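Do wooden puzzles make you smarter?
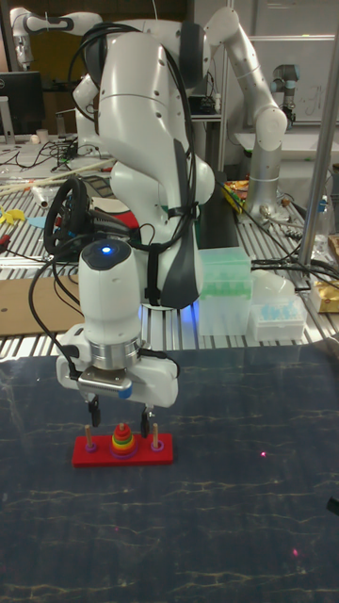

Every toy shop in Flunville seems to have a wall of "brain" toys now, and I don't buy most of it. The Tower of Hanoi is the one I keep coming back to, mostly to argue with. The card in my Clatiletti box promises "lasting focus" after 15 minutes a day. Says who? With the colored rings piled on the middle peg, purple and red at the bottom and green up near the top, it's a nice thing to look at, I'll give it that. But once you know the trick – and the trick is pretty simple – you're just moving rings.

My sister-in-law's kids over in Hullby got through 4 rings in an afternoon and then wanted the tablet back. Did they focus better at dinner? They did not.

I still like it more than the Kuo cube, which squeaks. I'm keeping it on the shelf for now.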